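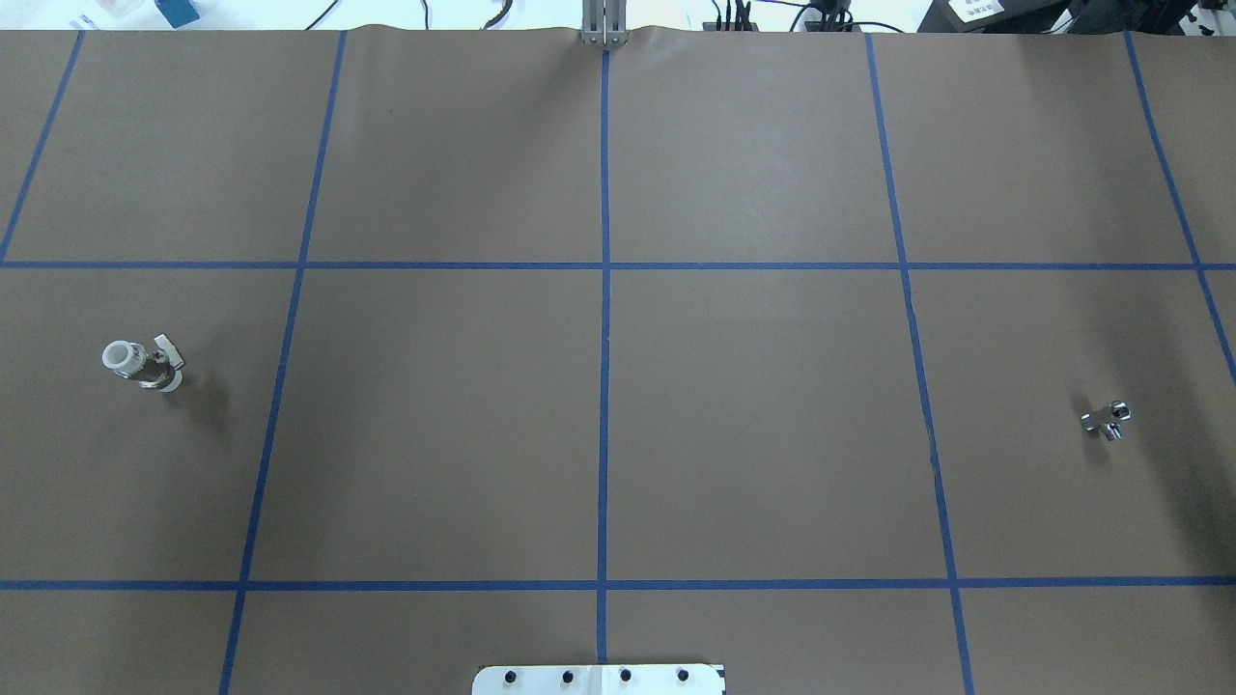 Brown paper and blue tape for a sorting grid: how to keep the lines square and the paper flat?

I cover my bench with brown paper and mark it into cells with blue masking tape so valve assemblies and loose fittings stay apart during teardown. Each cell gets one assembly. Two problems. The paper goes wavy along the back of the table, and when I pull the tape to move a line it takes the paper surface with it. Cells have to stay large, as some of the ball valves stand upright with the lever sticking out. The roll is 900 mm wide. Is there a better way to lay this out?
bench_nine

Kilian Gasser
The waviness comes from fixing the paper at the front first and pushing the slack backward. Reverse the order.

Cut the paper 30 mm longer than needed at each end and leave it flat overnight, curl side down. Tape the back edge first, along its full length. Pull toward you from the middle, tape the center of the front edge, then work outward to the corners. Do the sides last.

For the lines, mark both ends of each strip with a pencil and a tape measure before you unroll any tape. Measure every mark from the same corner. If you measure from the previous strip, the error adds up across the table. Lay the long center strip first and check the others against it. Do not stretch the tape as you lay it. Stretched tape pulls back and puckers the paper.

To move a line, peel slowly with the tape folded back flat on itself. If it still tears, use a low-tack grade. I had the standard Drasto tape on for 7 weeks in August and it had to be cut out with the paper.

For upright valves, size the cell to the lever in its widest position, plus a hand's width. Fittings with a round base will tip if the lever is heavy, so lay those down.

staltisau_plumb
just use a rubber mat and a paint marker. paper soaks up grease and you end up changing it anyway

R. Bittencourt
Agree with Kilian on taping the back edge first. I would add a number in the corner of each cell, written on the tape, matching the job sheet. A mat is fine for greasy work, but you cannot write part notes on it and throw them out with the sheet.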